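Pattern on the Wall: How People Choose and Live With Wallpaper
Final project report, Home and Design Studies
Chia-jung Yip
29 November 2025

Why I picked this topic

My grandmother papered her hallway four times in the years I knew her, and every time the whole family had an opinion. She went from brown stripes to ferns to a sort of silvery bamboo, and then back to stripes, which she said she had missed. I think that hallway is the reason I wanted to spend a whole term on wallpaper, and I am grateful to my teacher for letting me do it when most of the class was working on furniture.

My question was a simple one. Do people who put up a loud pattern get tired of it sooner than people who put up a quiet one? Everybody I talked to before starting was sure that they do, and so was I.

What I did

I wrote a short survey and passed it around through the Kolstead neighborhood newsletter, which goes out to 4,000 homes. I got 1,873 replies, far more than I was ready for, and I spent most of my evenings in January typing the paper ones into a spreadsheet. Of the people who answered, 700 had wallpaper in at least one room, and those are the ones I used. I also visited Flarno, the paint and paper shop near the bus station, where Mrs. Fu let me sit at the big table and go through the old sample books for an entire afternoon. Some of those books still smell of paste!

For my purposes, a loud pattern meant large shapes in several strong colors. A quiet one had small shapes, or colors close to each other – a cream leaf on a beige ground, for instance.

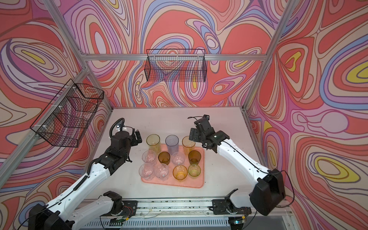
Does a large pattern always make a small room feel smaller?
It depends a good deal on the background color and the light, and many people in my survey said their small papered room felt cozy and not cramped.

What I found

The people with loud patterns were, as a group, a little happier with them than the people with quiet ones. I checked this twice because I didn't believe it. When I read through the comments, I began to see why it might be so. Someone who picks big orange swirls has usually wanted them for a long time and has argued for them at the dinner table. Quiet papers were often chosen to please everyone in the house, or were already up when the family moved in.

Kitchens and eating corners had the warmest comments of all. Several people wrote that a bright wall made breakfast more cheerful, and one lady said she had bought all her dishes to go with hers.

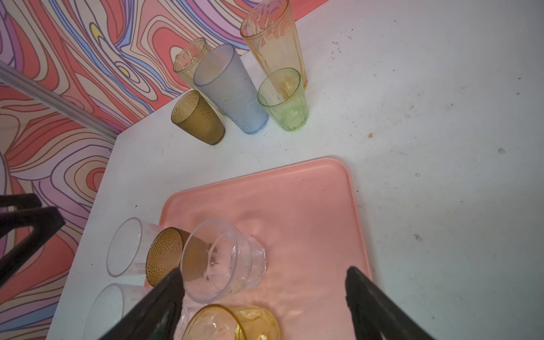
Plastic tumblers on a white tabletop, with swirling wallpaper behind.

Bedrooms were where people had regrets, mostly about patterns that faced the bed. Matching the seams came up again and again too, especially from people who had hung the paper themselves. I tried it on a board at home with a leftover roll of Nekon, a fern design, and my second strip was off by the width of a thumb.

What I would change

I should have asked how long each paper had been up. Without that, I can say who is happy now, but I can't really say who gets tired sooner, and that was my question in the first place. I would also like to hear from renters, who hardly appear in my replies. Mrs. Fu has offered to keep a stack of surveys on her counter if I carry on with this next year, and I would like to.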